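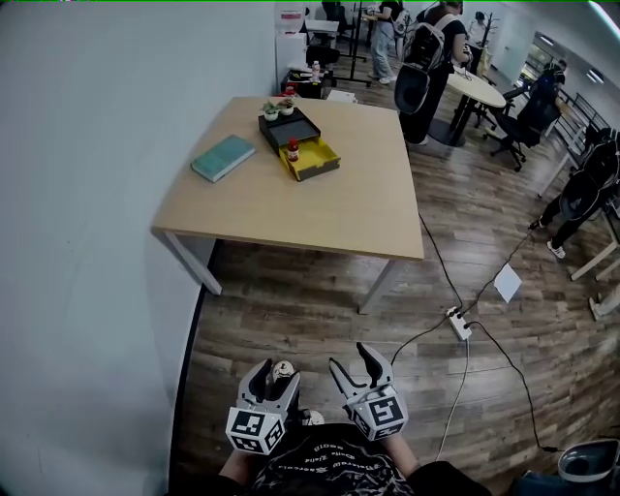

Allau Desktop Organizer with Drawer

Products > Workplace > Desk Storage > Allau

Products Spaces Ordering Service Contact

The Allau is a desktop organizer in black with a contrasting yellow drawer. It is supplied by Plosero to offices, study rooms and laboratories in which one table is used by several people during the day. The drawer opens from the front of the unit and is intended for small articles such as bottles, clips and pens. The upper surface is flat and may be used for two small potted plants or a stack of note cards.

Order number: 1240
Packing unit: 38 pieces per carton
Warranty: 2 years
Matching tables: Flomo, Aoki

The organizer should be placed toward the back of the table, so that the front part remains free for reading and writing. A closed hardcover book fits beside it on a table of modest size. Where the table stands against a wall, sufficient space must be left in front of the unit for the drawer to open fully.

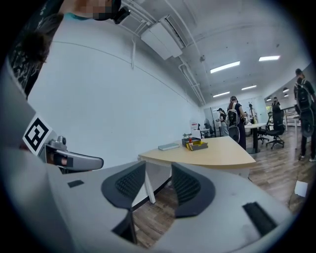 For rooms with several tables, Plosero recommends one organizer per table — shared units tend to be carried away and are seldom returned. Contents should be agreed upon by the users of the room and reviewed each January. Liquids may be kept in the drawer only in tightly closed bottles.

The surfaces are cleaned with a damp cloth and a mild household soap. Scouring powder and solvents must not be used. Plants placed on the unit require a saucer, and the drawer should be closed before watering.

Replacement drawers are available in yellow under order number 843. The drawer is exchanged without tools. Orders of full cartons are delivered to the building entrance; delivery to individual rooms may be arranged in advance with Hemant Pathak, Workplace Supply.

Contact | Terms of Delivery | © Plosero | Back to top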